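Support > Closed tickets > Language and region settings

Search tickets Type a place or keyword

Subject: Country guide opens in the wrong language after changing region

Hello Shobha, and thank you so much for writing in with all that detail, it really does make our job easier! I'm sorry the Quintela guide has been giving you trouble so close to your trip.

From what you wrote, the phrasebook and the town pages were fine in English until you changed your region on Friday, and then the menus stayed in English while the articles switched to Portuguese. I tried it on my own tablet and got the very same thing. The region setting and the reading language are kept in 2 separate places, and the guide sometimes takes its language from the wrong one (we've had a few notes on this from readers in Komton as well).

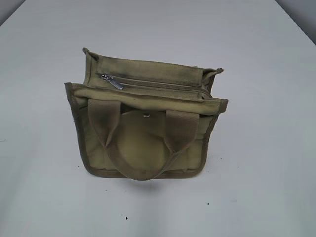
Packing pages, day bags: olive canvas tote with zipper

Would you please try these steps, in this order?

1. Open Settings, then Reading, and pick English again, even if it already says English.
2. Go to Downloads and remove the Quintela guide. Your bookmarks are saved to your account, so they'll come back.
3. Close the app all the way and wait 2 minutes.
4. Download the guide again over Wi-Fi. It's roughly 40 MB.

Update from Shobha Suvarna: Did all 4 steps over breakfast. Articles are in English again, thank you! The Jilleck ferry page still has Portuguese headings, though the timetable underneath is fine.

Reply: Oh, wonderful, I'm so glad! The Jilleck headings are a mistake on our side, and I've passed them to the Removness editors, who look after that page. You'll get the corrected version the next time the guide updates, with nothing to do on your end. Have a lovely trip!

Status: Solved, page correction pending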